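Odeo Robotics Club: Our Spring Gallery

April 7, 2021

Okay, so I promised a gallery page back when we started and then I kept putting it off, sorry! We're the after-school robotics club at Fontana, and this semester our whole project is teaching an arm to tidy up a table. That's it, that's the project. It sounds tiny and it has eaten every afternoon I own. The arm is called Dekik (we voted, I lost, I wanted something with "claw" in it), and it learns from us doing the tidying first with a hand-held gripper, over and over, till the computer has enough tries to chew on.

There are five of us who show up every time and a few more who show up when there's pizza. We meet in the back half of the art room, so if the pages of my notebook have glitter on them, that's where it comes from. The club name goes back to before my time and I've heard two different stories about it, so ask somebody older.

So far we have 237 tries saved, and I'd say we threw out almost as many. You start too early, or you sneeze, or your sleeve goes in front of the lens, and there goes that one. The first week I was so stiff and careful that every grab took forever, and then when we played them back it looked like the gripper was underwater. Now I just move like I'd normally move (okay, a little slower) and the recordings come out so much better!

A few things I wish I'd known in the first week: squeeze gently, keep your wrist loose, and come in from above when the thing is flat. Flat things are the worst. A cup practically wants to be picked up. Something thin lying on its back does not, you have to get the fingers down on both sides and then it skates away from you and you chase it across the table like a dork.
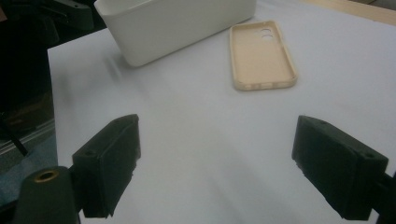
Is it cheating if a human does all the moving, Estar wanted to know in the comments, and couldn't you just write down where everything is and send the arm there?

I love this question because I asked the same thing! And no, I don't think it's cheating. You can totally write down the spots, and we did that last year, and it worked great until somebody bumped the table. Then the arm went and grabbed a big handful of air, very confidently, while we all stood there. With the recordings we move stuff around between tries on purpose, so it has to look at where things are.

Back to the table. The job in this set is a phone case and a white plastic container, on a white surface, and the gripper starts open with nothing in it. Case goes in the container, hand goes back, stop recording. White on white was kind of my idea and I've been hearing about it ever since. The container is hard enough to pick out even for me when I'm tired, but the beige case shows up nicely, so I'm calling it half a good idea.

The gripper fingers are the chunky black ones, and the pads are looking a bit rough around the edges. I've got a new pair on my list for the printer, right behind the drama club's props, so we'll see. If you're in the club and reading this, please please check the screws before you start. A wobbly finger ruins a whole afternoon and you don't notice until playback.

Where we're at: we ran our first real test with 49 of the good recordings and the arm did the reaching part pretty well and the letting-go part badly. It would get over the container and just sort of hang on. So the next batch is all about letting go. I'm hoping to add up to 53 more tries before we train again, and then there's the open house in June, where I'd really like it to work with my grandma watching.

If you want to come try the gripper, come by after last bell, you don't need to know any coding. Bring small stuff from home that you don't mind seeing dropped (no glass, we learned). I'll put the next pictures up once the new batch is done and I've cleaned up the folder, which right now is full of files called "test" and "test again" and "real one this time."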